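Trivley Community Kitchen: Electrical and Appliance FAQ

Last revised in March. Applies to the Clendow and Lolis buildings.

What is the load limit per outlet?
Counter outlets are on 20-amp circuits, one circuit per wall. Keep the combined draw on any one wall under 2,000 watts. The rating plate on each appliance gives its input wattage. For a microwave, use the input figure and ignore the cooking output, which is lower.

Can I use an extension cord?
No. Power strips are also not allowed on the counters.

The outlet is dead. What now?
Unplug everything on that wall and press RESET on the GFCI outlet next to the sink. If it trips again with nothing plugged in, leave it off and file a ticket under code 67.

Which appliances count as heating loads?
Toasters, kettles, hot plates, rice cookers and countertop microwaves. Run no more than 2 on one wall at the same time.

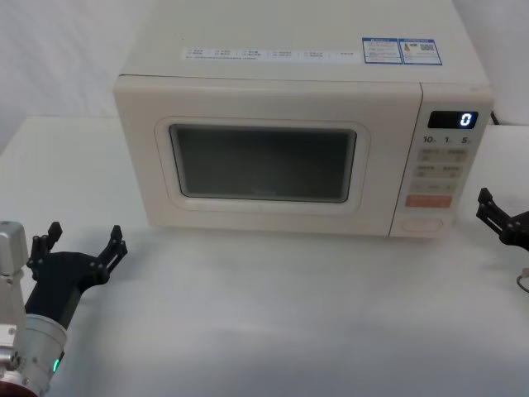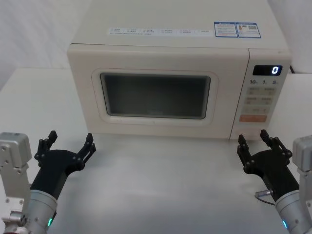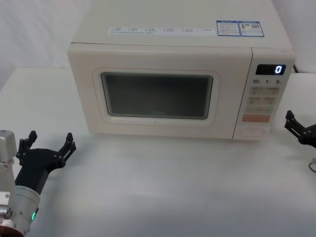 Countertop microwave, cream-white casing.

Styliani Gkikas wrote that the two-load rule is too loose for the Lolis building, where a kettle and a hot plate together reached 3,025 watts and tripped the breaker. The wattage limit takes priority over the appliance count. If two heating loads exceed it, run them one at a time.

Who resets the main panel?
The duty manager only. In Clendow this is Wim Hoekstra until 6 p.m. Users may reset GFCI outlets but may not open the panel door.

May I bring my own appliance?
Yes, if it has a grounded plug or is double insulated, and the cord is undamaged. Check it in at the desk before use.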